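Expression pedal

By Katia Amato
August
Last updated: August, 2:25 p.m.

An expression pedal is a foot-operated controller used with electronic instruments and effects units. Unlike a volume pedal, it does not carry the audio signal. It sends a changing voltage or resistance to another device, which uses it to adjust a setting such as filter cutoff, delay time or rotary speed.

Most expression pedals contain a potentiometer turned by a rocking treadle. The usual connection is a TRS plug, with the wiper wired to either the tip or the ring. Makers never settled on one layout, so a pedal built for one keyboard may work backward, or only over part of its travel, on another. Many later models have a polarity switch on the underside. 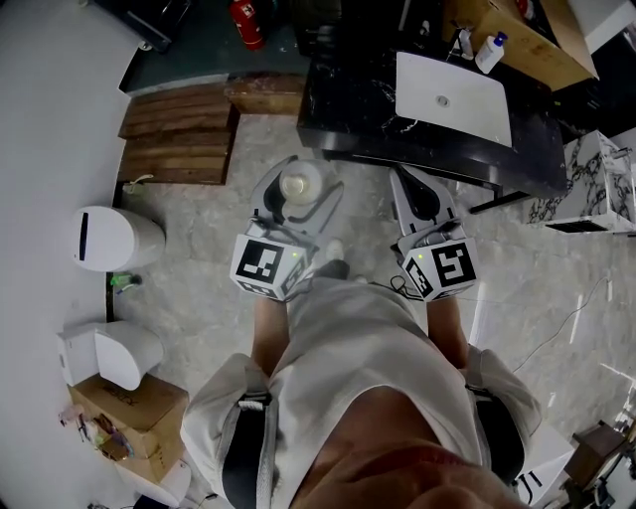 Kamarul Wibisono has argued that the wiring question gets too much attention and that worn potentiometers cause most of the faults players blame on polarity. In his view a jumpy or scratchy sweep should be checked with a meter before any cable is replaced.

The Pradex company of Rukville sold a treadle model with a metal case and a fixed cable. It was followed by the Rovon, a smaller unit with a detachable cable and a minimum-value knob. Production of the first version ended after 469 units, and used ones turn up with the original rubber mat missing.

Some pedals replace the potentiometer with an optical or magnetic sensor. These have no wiper to wear out but need power, usually drawn from the host device.

See also: volume pedal, wah-wah pedal, breath controller

We use cookies to improve your visit. By continuing to browse you accept our cookie policy.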